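**Woniner Project, second interim report to the Caruso Fund**
Submitted by Erkodine, 2021-11-11
Section 3: Equipment fault and effect on the collection schedule

This section reports a fault in the hand-held gripper units used to record grasping demonstrations. It covers the cause as presently understood, the data affected, and the measures now in place. Budget matters are treated in Section 5.

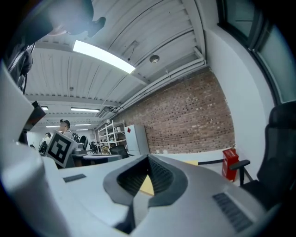 Hand-held gripper work in the brick-walled room.

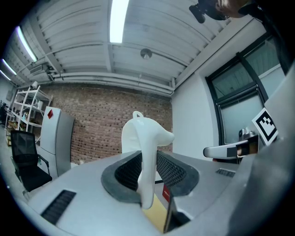
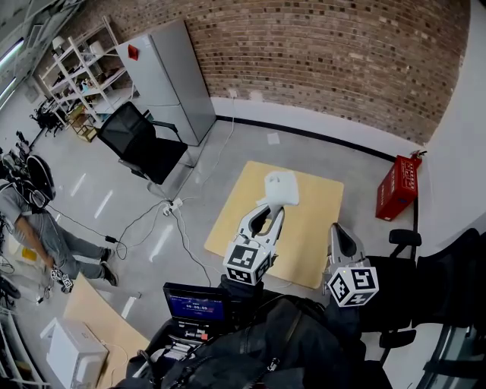 **Did the fault put any operator at risk?**

The fault was confined to the recording of jaw position, and no operator was hurt. The grippers are opened and closed by hand, so a wrong position reading cannot cause the jaws to move.

**3.1 Nature of the fault**

During routine review, the recorded jaw opening was found to lag behind the camera images in a portion of the sessions. The lag was small at the start of a session and grew as recording went on. In the longest sessions the log showed the jaws still open after the images showed an object already held. A policy trained on such records would learn to close late, and the sessions could not be released in that condition.

The lag was traced to the clock on the logging unit. After a firmware update the unit no longer corrected its clock against the camera clock between demonstrations. The update had been tested on short sessions only, in which the error stayed below the limit set in our acceptance procedure. We regard this as a failure of that procedure as well as of the firmware.

**3.2 Extent**

Of the 1793 demonstrations recorded in the reporting period, 105 exceeded the permitted lag. They fall within 14 sessions. The operators had no means of noticing the fault while recording, as the timer display does not show the difference between the two clocks.

The affected demonstrations have been withdrawn from the Zamia dataset and are stored separately. In 13 of the 14 sessions, the jaw position can be recovered from the fiducial markers on the grippers, and the corrected records will be checked by a second reviewer before they are returned. The remaining session has gaps in marker visibility and will be recorded again in full.

**3.3 Measures taken**

- The previous firmware has been restored on all logging units.
- Each session now begins and ends with a sync check, in which the operator closes the jaws fully three times in view of the camera.
- Sessions are stopped and restarted if the measured lag passes half the permitted value.
- Any future firmware change will be tested on a session of full length before use.

A related safety point was raised in the same review. Operators working with body-worn equipment are to keep trailing cables clear of their walking path, and a second person is to be present whenever the head-mounted rig is worn. The written operating procedure has been amended to state both requirements.

**3.4 Effect on schedule and cost**

Recovery and repeat recording will delay the second dataset release, which is now planned for February. The additional staff time will be met from the contingency line, and no increase in the grant is requested. The Fund is asked to approve the revised release date. A copy of the amended procedure will be supplied with the next report.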